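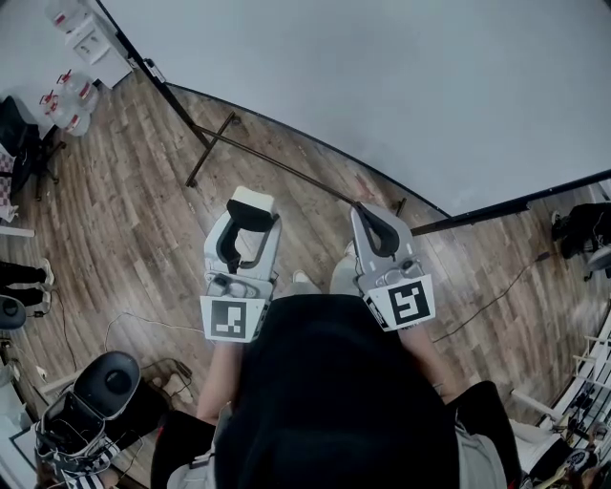 **Where do unsaved filter changes go when an admin switches tabs in the Grostilent settings screen?**

They stay in the browser session until the admin signs out, and then they're dropped. Nothing is written to the server until Save is pressed on the tab where the change was made.

---

**Ticket:** Filter panel forgets choices, Save button easy to miss
**Product:** Grostilent admin console
**Reported by:** Skye Sutherland, Prindville office
**Handled by:** Magnus Rankin
**Opened:** March 9, 2022
**Status:** Resolved, one follow-up open

### Report (Skye)

Hi Magnus! First of all, I love the new filter panel. Being able to stack conditions is great and my whole team has been playing with it. But we keep losing work. I set up a long filter under Users, hop over to Roles to check a name, come back, and the filter is still there, so I assume it's saved. Next morning it's gone. Two people on my team have hit the same thing.

We're on the Fjeld theme, if that matters. Browser zoom is normal for me, bigger for one of the others.

### First look (Magnus)

Thanks Skye, this is a really useful report! I got it on the first try:

1. Open Settings, then Users.
2. Add a filter with 3 or more conditions.
3. Switch to Roles, then back to Users.
4. Filter is still showing.
5. Sign out, sign in. Filter is gone.

So the filter was never saved, but the screen gives you every reason to think it was. The only hint is a small dot next to the tab name, and in Fjeld that dot is nearly the same color as the tab background. I had to switch to the Alina theme to see it properly (in Alina it's bright orange, you can't miss it).

Could you tell me whether you ever see the "Unsaved changes" bar at the bottom of the page?

### Reply (Skye)

No bar! I didn't know there was one. I scrolled all the way down just now and there it is, below the list. I have the list set to show 100 rows so I never get that far.

### Notes

- Bar is placed after the list in the page instead of being pinned to the window. With the list at 7 rows it shows up fine, which explains why it looked good in our test setup. At 50 rows it's already off screen on my laptop.
- Dot color in Fjeld comes from the old palette. It didn't get carried over when the theme was redone in October.
- Tried with larger zoom: same result, only worse, as the bar drops even further down.
- Tried keyboard only: tabbing goes through every row before reaching Save. Ouch.
- Signing out with unsaved changes gives no warning at all.

### What I changed

Pinned the bar to the bottom of the window so it stays put at any list length. Moved Save and Discard ahead of the list in the tab order. Gave the dot a darker color in Fjeld and added the word "edited" beside it, so it no longer depends on color alone.

I was tempted by autosave, and it would be so nice for filters, but the same panel also edits shared defaults. An admin trying something out for a minute would change the view for everybody. I'd like to see filters and shared defaults on separate tabs before we go there.

It's on the Prindville test site now. Skye, would you give it a spin with your 100 rows?

### Reply (Skye)

Oh this is so much better! The bar is right there the second I touch anything. I handed it to a coworker who hadn't heard about the problem and she pressed Save before switching tabs, without a word from me. The "edited" label is lovely too.

One small thing: when the bar pops up it covers the last row of the list. I can scroll a bit but the row's menu stays half hidden.

### Follow-up (Magnus)

Great catch, I see it too. Added space under the list equal to the bar's height, and the last menu now opens upward. Pushed to the test site and checked in Fjeld and Alina, normal and large zoom.

Still open: warning on sign-out. The dialog needs to list which tabs have changes, and the wording isn't settled. My draft is "You have unsaved changes in Users. Save them before signing out?" with Save, Discard and Stay as the buttons. Skye, if "Stay" reads oddly to your team, send me what they'd expect to see there and I'll try it.

### Reply (Skye)

They all like "Keep editing" better. The last row works now, thank you!

**Magnus:** "Keep editing" it is. Closing this one and moving the dialog to its own ticket.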